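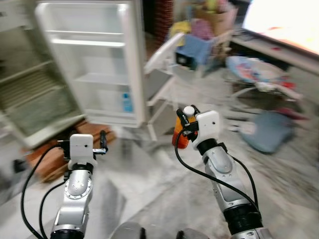

Fridge task, teleop - June 5, 2018

Kendra driving, me on the stop button and the notebook. Titen on both arms with the new wrist cables. Task as written on the board: open fridge, put orange bottle in, close fridge. My mother does this without a protocol.

Target for the set is 51 clean demos. We have 18. The door is open, the orange bottle is in the right gripper, and the blue one sits on the lowest shelf as the placement reference. Please leave it there. Loukia moved it on the last set to "make room" in a fridge with nothing else in it, and we lost the afternoon.

Things that went wrong, in no order:

- Base turns are too quick. Kendra swings round with the bottle and the head images smear, floor and door both. Dropped the base speed limit to 400 on the slider (units known only to Dario). Better, but she says it now drives like a shopping cart in gravel.

- Right cable hangs low enough to reach the floor. I stopped two runs when it went near the wheels. Needs a clip at the elbow. Debora has clips, Debora is in Flomireck until December. Tape for now.

- Grip force. The orange bottle is small and the fingers like to tip it on release. What works: lower until the base touches the shelf, wait a beat, open slowly. What doesn't: opening in mid-air and hoping. Demo 14 is hope, delete it.

- Left arm has nothing to do once the door is open, so it drifts wherever Kendra's left hand drifts, and her left hand drinks coffee. We'll be teaching the policy to drink coffee. Park the left arm before the approach, every time.

Katia asked if we should tidy the corner with the cardboard box first. I say no. The Flerkudine people trained in a spotless kitchen and their robot got lost when someone hung up a towel.

Next: clip or tape, redo 14, then start with the door shut for the second half. Check the disk before recording, it was nearly full at lunch.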